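Clidberg Flag Football League — Captains' Meeting Minutes
Dec 29, 2025

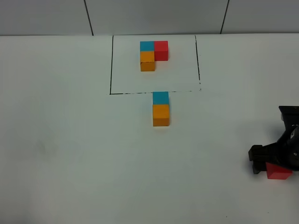
White tabletop with a rectangle drawn in black marker.

This site uses cookies to remember your settings. Accept | Manage preferences

Hi all, Gus Crenshaw here, taking notes again (my handwriting is getting worse, so ask me if something looks off). We had 8 captains present, with Prundholm sending regrets by text.

Last meeting's minutes: approved, after I fixed the score of the Bindow game. Sorry, Bindow!

Spring schedule: We start in February, weather allowing. Sorensen wanted a later kickoff for the early games and I'm with them on that one, but the field permit says what it says. We're keeping the old start time for now, and I'll call the parks office to see if they'll budge.

Rosters: I've got 101 players signed up so far, and I'm thrilled! Please get me your final lists before the first practice. Two teams still haven't sent theirs — you know who you are, and I love you anyway.

Overtime rule: This one took up most of the night. Bindow proposed that each team get one possession from the ten, with no kicks. Sorensen wanted to keep ties in the regular season. We went back and forth (loudly, at times) and then voted. Bindow's version passed, 6 to 2. It'll go in the rule book as soon as I find the file.

Rivalry game: Bindow and Prundholm will close out the season again. I asked if we could move it to the big field so folks have somewhere to sit, and everyone liked that. Prundholm still has the trophy and needs to bring it along, with the lid this time.

Flags and belts: The red set is short a few clips. I'll order more and bring the receipt next time.

Other business: Sorensen asked about mouthguards for the kids' scrimmage. Yes, they're required.

Next meeting is in February, same room. I'll send the time once I have the key sorted out.

— Gus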